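Shopping for a Hand: the Brastthorpe Equipment Gallery

We had a budget line that said "manipulator, misc." and a deadline in July. What follows is the short version of how a small shop in Brastthorpe went about turning one into the other, with pictures. The long version is a spreadsheet with 586 rows, most of them adapters.

A word on how we plan purchases. Somebody wants a thing. Somebody else asks what the thing is for. There is a silence, and then the thing gets put on next year's list. This year the answer to "what is it for" was dishes, and dishes turned out to be specific enough to get a signature. Everyone understands a plate. If you are trying to get money out of a person who has never cared about joint torque, I recommend crockery.

Counter work, plate and sponge
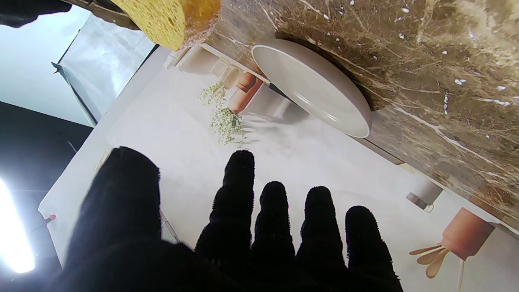 The arm itself was the easy part of the budget. Barer and Desmont both quoted us, both quotes were readable, and both left out the mounting plate. We have learned to search any quote for the words "not included" before looking at the price, as it saves getting attached to the price. Desmont wanted a service contract signed up front. Barer wanted one too, but mentioned it later, over a very pleasant call.

Hands are a different matter. A two-finger gripper is cheap, tough and dull, and for most jobs you should buy one and go home. Five fingers cost more on day one and then keep costing, a little at a time, like a boat. We went with five because the tasks we'd promised were written around human tableware and we had used up our goodwill on rewriting promises.

Gloves, which I had down as a rounding error

Put gloves in the consumables budget. Do it now, before the first order. Our first draft had 2 of them for the whole year, a number I typed myself and would prefer not to discuss. Fabric catches on things, fingertips go fuzzy, and then one morning the person running the bench asks where the spares are and looks at you.

The current plan allows 300 dollars for gloves and a drawer to put them in. The drawer was already ours. I mention it because it is the only item in the whole project that came in under estimate.

Also on the list of things that looked free:

Plates. Buy them in matching sets and buy extra. A discontinued plate is a surprisingly serious problem if your last month of notes refers to it.
Sponges. Yes, they get their own line. Purchasing asked for a part number.
Clips. There is no correct quantity of clips.
Lights and stands. Price the stands separately, then add the sandbags you forgot.
Printed backdrops. Much cheaper than a kitchen, and they don't need a plumber. Get the print file in writing so the second one matches the first.

Same counter, same plate

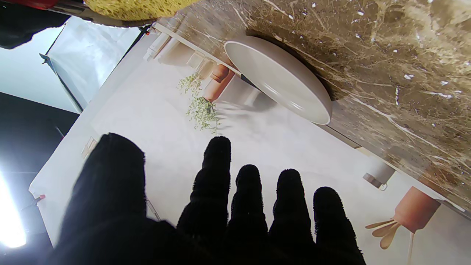 The countertop went through three rounds of approval, which is more than the arm got. The first objection was that it was too nice. The second was that if it was going to be that nice it should be bigger. By the third round we had stopped calling it a countertop and started calling it a work surface, and it sailed through.

Lead times deserve their own paragraph. The hand was quoted at 6 weeks. I wrote down 6 weeks, told people 6 weeks, and booked floor space on that basis. Fikre, who supplied the cabling, quoted nothing at all and said they would "see." The cables got here first. I have no advice to draw from this except to ask every supplier what they are waiting on, and then to ask whoever they are waiting on, if you can find them.

Floor space is the other thing I would budget harder. A datasheet tells you the reach of the arm. It doesn't tell you where the lights stand, where the spare plates live, or where the person with the laptop is supposed to sit. Tape it all out on the floor at full size, walk around in it for an afternoon with a cup of coffee, and see how often you step over the tape. If you are stepping over it, so will everyone else, and some of them will be carrying the expensive part.

For next year we have asked for a second hand, as a spare, and a proper cabinet. The cabinet is expected to be controversial. The request for the hand has come back once already with a note in the margin asking whether the other one is broken. It isn't, and I've written back to say so, and attached the quote again with the mounting plate on it this time.

Prices on request, if you're planning something similar and would like company. The spreadsheet is available too. Sort by column F and ignore anything in orange.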